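Walk-through checklist for the two-arm table, ahead of the October equipment request

Comments are by Nanna Kirkegaard, with a few added by Poul Norðdahl. Please read them even where the box is ticked, as most of the money questions are hiding in the comments. Seung-woo Ma will turn all this into budget lines, so be kind to him and write neatly!

## 1. Table and work surface

- [x] Base plates bolted down at both arms
- [x] Tape grid readable over the whole reach area
- [ ] Paper smooth, no creases
- [ ] Long-term surface chosen

*Comment:* I'm fond of the kraft paper and it has served us very well for the bottle work, but there are creases in it and I would rather we stop buying it roll by roll. Flarham offers a printed mat with a two-year guarantee, and Hauksdóttir has something similar that can be wiped clean. I'd like a sample of each before we promise anybody anything. Tape can stay on the consumables line for now — we know what it costs and everyone knows how to lay it.

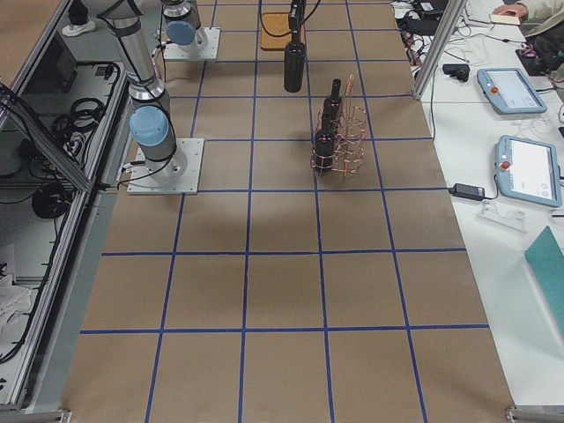

## 2. Stops and pendants

- [x] One pendant per arm, each with its red stop button
- [x] Both pendants within reach of the person standing at the side table
- [ ] Fixed holders for pendants

*Comment:* Both pendants lie loose on the white table, and that is my biggest worry on this whole list, small as it sounds. A pendant that slides is a pendant you have to look for. Please price two wall or post holders, and ask Cistance whether theirs will clamp onto an aluminum profile, as that would save us drilling. Poul adds that the holders should come out of the safety money and leave the project money alone, and I agree with him.

## 3. Bottles and rack

- [x] Rack stands steady on the paper
- [x] Bottles checked for chips before loading
- [ ] Spare rack on hand

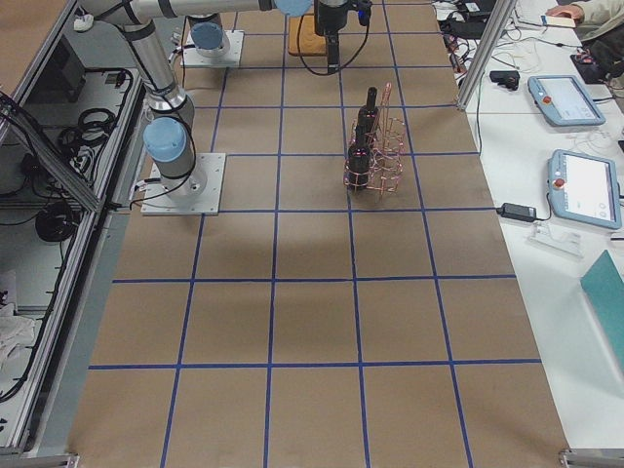
*Item 3. Copper-colored wire rack with three bottles in it, wooden board at the far end of the grid.*

*Comment:* We have just the one rack, and wire does bend over time, so a spare is cheap insurance. Sille Bach asked for 30 practice bottles in plastic and I have put her down for 7 to begin with. Sorry, Sille! We can go back for more once we know how they sit in the rings.

## 4. Gripper fingers

- [x] Fingers open fully, nothing caught between them
- [x] Tips looked at up close for chips and wear
- [ ] Replacement set in the drawer

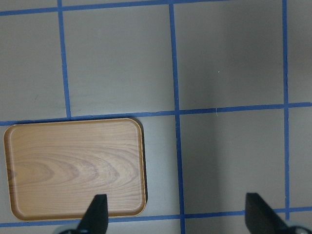
*Item 4. Wrist view, fingers open at the tray.*

*Comment:* The tips look fine to me. My thought is about the raised rim on the tray, which I suspect will ask more of the tips than a bottle neck does, so I would budget for one spare set per arm. Chin-lung Tsao has a quote from Cistura that comes to over 600 for the lot with shipping, and he thinks there is room to bargain if we order before the end of the quarter.

## 5. Cables and power

- [ ] Cables on the side desk bundled and labeled
- [ ] Power bricks off the work surface and fixed in place
- [ ] Clear standing room beside the arms
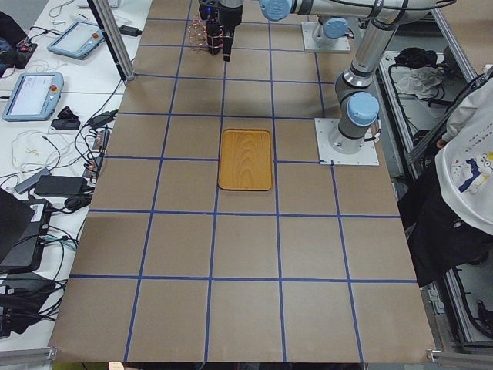

*Item 5. Side desk with pendants, power bricks and cables; tray on the grid.*

*Comment:* None of these got a tick from me, I'm afraid. The desk needs a proper cable tray and a power strip with a switch you can find without looking, and while we are at it I would love to see the cables that hang over the edge brought up and tied. As for standing room, we do all like to be close to the work, so please add floor marking tape to the order and let us agree on a line together. The tidying itself costs nothing, and I will bring cake if a few of you can come in on Saturday morning.

## Still open

- Mat samples: Nanna
- Pendant holders, price and fit: Poul
- Finger quote, final figure: Chin-lung
- Budget sheet with all of the above: Seung-woo, once the other three have answered him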